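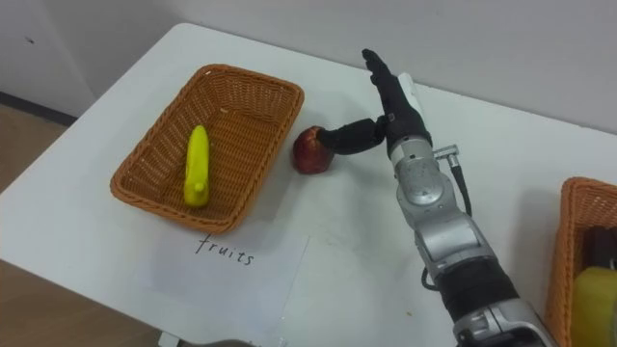

**Stage and Audience, handout 2** (Veerle Claeys, June 2018)

Today we look at the touring show "Turgate", which opened last December. It has two acts and a cast of 89 people -- more than 165 costumes are used in one evening.

Please prepare these points:

- How does the opening song present the place of the story?
- The narrator speaks in an invented language. What do we understand without a translation?
- Compare the flying scene with the one in "Dalent", which we discussed before.

Reading: Nighat Rizvi, chapter on music in the ring. Mehwish Marwat will bring copies -- please return them to her after class.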